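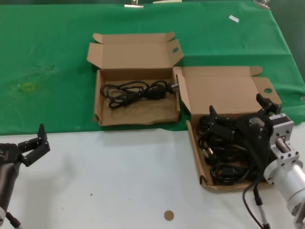 3 min read

Dustau has put out a notice to electronics makers saying it wants to buy e-paper readers for its regional library lending program, and the list of requirements is longer than you might expect for a device that mostly shows black text on a gray screen.

The notice is a request for information, so there is no contract to win yet. Companies have until the end of February to reply. Dustau says it will use the answers to decide whether to run a formal bid later in the year or drop the idea and keep lending the tablets it has now.

The program covers 111 branches, most of them in small towns, and lends devices to people who don't own one. Borrowers can currently take home a seven-inch tablet with a reading app on it. According to the notice, the tablets come back with flat batteries, changed settings and, quite often, somebody's email account still signed in. Staff have to reset each one by hand before it can go out again.

The replacement would need an e-paper screen of at least six inches, a front light that can be dimmed all the way down, and physical page buttons on both sides. It would have to open EPUB files with library DRM without a computer in between. Dustau also wants a single reset command that branch staff can run over USB, and a battery that can be swapped with an ordinary screwdriver.

There are a few things it does not want. The notice rules out a built-in store, ads on the sleep screen and any requirement to set up an account with the manufacturer. Wi-Fi is allowed, but it has to be possible to lock it to the branch network. Audio is optional.

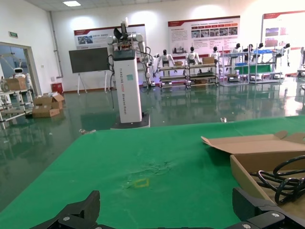
The first order would be for 1003 units, which works out to nine per branch plus a handful of spares. That is small by the standards of the big ereader brands, and it may explain why the notice is addressed to "manufacturers and resellers of any size." A larger order could follow if the lending numbers hold up.

Two companies have already said they plan to respond. Irkex makes a line of plain readers for schools, and its current model comes close to the list – it has the page buttons and the USB reset, but the battery is glued in. The company says a version with a removable back is in testing. Lubis, which is better known for e-paper shelf labels, has never sold a reader under its own name. It says it would build one on an existing board and license the reading software.

That software would probably come from Clenavton, whose reading app is already installed on the tablets Dustau lends out. Clenavton says the app runs on e-paper hardware now, though page turns are slower and the dictionary has been left out to save memory.

Price is the part most likely to cause trouble. Dustau has set a target of $80 per device, including a cover and a charging cable. Readers with a six-inch screen and a front light can be found for a bit more than that in stores, but those are usually sold cheap in the hope that the buyer will spend money on books later. Without a store on the device, a supplier would have to make its money on the hardware or charge for support.

The notice asks for sample units along with the written replies, and says they will be tried out at nine branches before any decision is made. Samples will be returned at the supplier's cost.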